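Flondlow opens shared breakfast kitchen at Candgate

Residents and staff at Candgate can now make their own breakfast in a shared kitchen fitted out by Flondlow, the housing services company that runs the site. The kitchen opened on Sunday and is free to use for everyone who lives or works in the building.

Candgate has 194 flats, many of them studios with very little worktop. In a survey of residents last August, a place to prepare food and sit down with neighbours was the most common request — ahead of bicycle storage and longer post room hours.

The new kitchen takes the place of a former meeting room on the ground floor. It has a white marble worktop with soft grey veining and a dark striped tile splashback. A toaster oven, a two-slice toaster and an electric kettle are kept out on the worktop, along with chopping boards, canisters and lidded storage jars for dry goods.
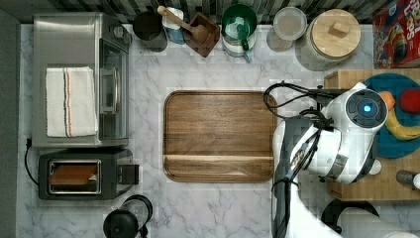 Flondlow will restock tea, coffee, bread and oats every week. Residents are welcome to bring their own food, and shelves in the adjoining store cupboard can be booked at reception for 3 months at a time.

"People told us they wanted to come down in the morning, make some toast and have a chat before work," said Victor Nyanda, site manager at Candgate. "We kept the fittings simple. Everything you need for breakfast is within reach, and it is easy to wipe down afterwards."

The building work was carried out by Gebretsadik, a local joinery and fitting firm, and took nine weeks. Durolix supplied the flooring and the new lighting. Water and power were moved from the old kitchenette on the first floor, now a parcel room.

The kitchen is open from 6am to 10pm every day. Users are asked to wash up after themselves, empty the toaster tray and leave tea towels in the basket by the door. Children under 12 must be with an adult.

Flondlow plans a second shared kitchen on the top floor, with a larger table and a full-size cooker. Residents will be asked for their views on the layout before work begins.

Press enquiries: Flondlow press office, extension 1581.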